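Small Stuff, Big Mess: How I Finally Got My Bathroom Bits Under Control

I have a theory that the smaller a thing is, the more room it takes up. A winter coat hangs on a hook and that's it. But two little jars of face cream, a dropper-sized bottle of something, a comb, a stray lip balm and a handful of hair clips will happily spread themselves over an entire counter and then start on the windowsill. When we moved to Purnalwood the bathroom had one drawer (one!) and a shelf so shallow that a bar of soap hung over the front, so I had to get serious.

I do the whole job on a Sunday, usually after lunch, and it takes me less time than folding the sheets. Grab a cup of coffee and let's go.

Empty everything onto one big pale surface

I used to sort right there at the sink, and it drove me nuts. Things rolled. Things went down behind the faucet. Now I carry the lot to the biggest, plainest table I can clear and tip it out. White or off-white is best, as clear plastic caps and tiny clips disappear on a patterned tablecloth. If your table is dark, throw an old sheet over it.

Wipe the drawer while it's empty. A damp cloth with a drop of dish soap, then a dry one. Get into the corners with a cotton swab – you will be disgusted, and then very pleased with yourself.

Check the jars before you keep them

Open every one. Sniff it. If it smells like crayons or old cooking oil, out it goes, even if it cost a fortune. Look for the little open-jar symbol on the bottom too, which tells you how many months it's good for once you've opened it. I write the month I opened mine on a scrap of masking tape and stick it underneath, so there's a jar in my drawer right now that just says "August" and I know exactly where I am with it.

Clean the threads while the lid is off. Dried cream in there is why lids go on crooked and why you find a greasy ring on the shelf. A cotton swab and warm water does it.

My cousin gave me a Mudaliar hand cream that I was saving for special occasions, and by the time I decided a Tuesday was special enough it had separated into oil and paste. Use the good stuff!

Jars and bottles stand, flat things lie down

Once you've weeded, split what's left by shape. Forget about brand, or morning and night, or hair and face. I tried all of those and they fell apart within a week. What works for me is two groups: anything with a base that stands up by itself, and anything that has to lie flat. The standing things go on the shelf, twins on either side of whatever is tall and skinny, so the skinny one doesn't get knocked over every time I reach for a towel. The flat things go in a shallow divided box, and I like a clear one so I can see what's in it without picking it up.
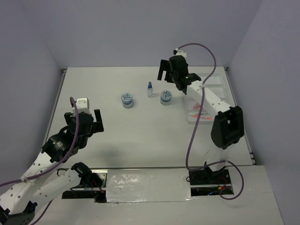
Leave a compartment empty

I know, it feels like a waste. But a box that's full on day one is a box with stuff piled on top of it by day five. I leave at least one section with nothing in it, and when something new comes home, it has somewhere to go. If the spare section fills up, I have to weed again. That's the whole rule.

Put the long skinny things in first, too. Tweezers, nail files and combs only fit one or two ways, and the short things can squeeze in anywhere.

What I paid and what I didn't

My box is a Cernum, the low kind with rounded corners, and I bought 2 of them thinking I'd need both. The second one has gone to the sewing table. Measure the inside of your drawer before you shop, and measure the height as well! I once brought home a gorgeous organizer that was a hair too tall and the drawer wouldn't shut. An egg carton with the lid cut off does fine for a trial run, by the way. I used one for 14 days to see which sections I really reached for.

Keeping it that way

Every time I brush my teeth at night I put back whatever has wandered. It's a minute, maybe less. The cat, Fatness, considers anything smaller than a grape to be his personal property, so in our house the hair ties live under a lid and always will.

Wash the box itself every couple of months in lukewarm soapy water. Don't use the dishwasher unless the label says you can – mine would warp, I'm sure of it. Let it air dry upside down on a towel overnight, and make sure the corners are dry before the clips go back in, or they'll rust and leave little brown marks.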